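I bought a marble-look table in December and have been fussing over what goes on it ever since. Mine came from Gilmartin, it has skinny black legs, and for weeks it held mail, keys, a dead lamp and (I'm not proud) one boot. A white top shows everything!

So I went looking at how other people handle a big pale table in a big bright room, and I came home from Elow completely won over by the near-empty look. A small potted plant, something square and black beside it for the pens, and then just all that lovely gray veining left alone. The floor is glossy and pale too, so the whole thing feels airy even with the shelves and desks along the sides full of stuff.
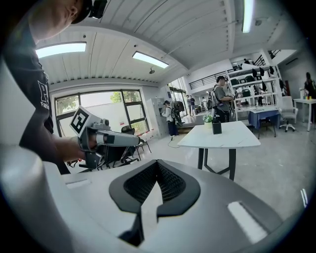
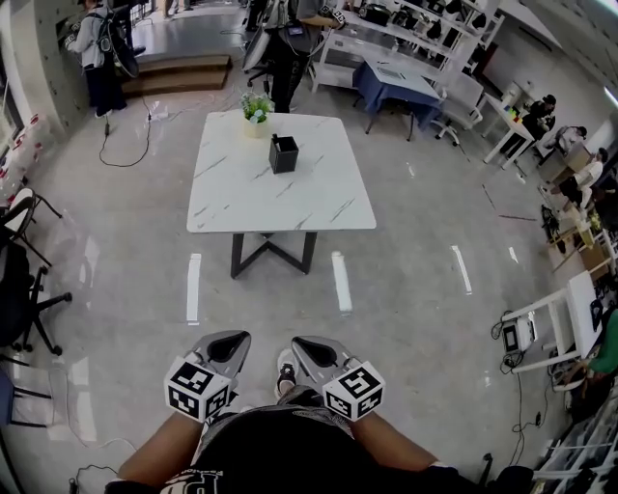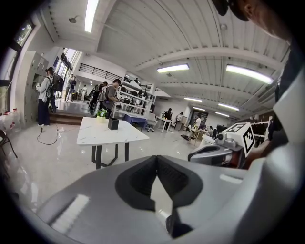
Noreen Dunne thinks I'm kidding myself. A bare table lasts until the first grocery run, she told me, and a pen holder is just a place where seven dry pens go to retire. She'd keep the plant, skip the holder and put a shallow tray by the door for the keys.

I've stolen the tray idea, but the pen holder stays. The plant took me three tries. I wanted white flowers and went with a low pot, small enough that I can see whoever's sitting across from me, and I turn it a little on Sundays when I wipe the top down. The boot lives in the hall closet now, and the lamp still needs a new cord.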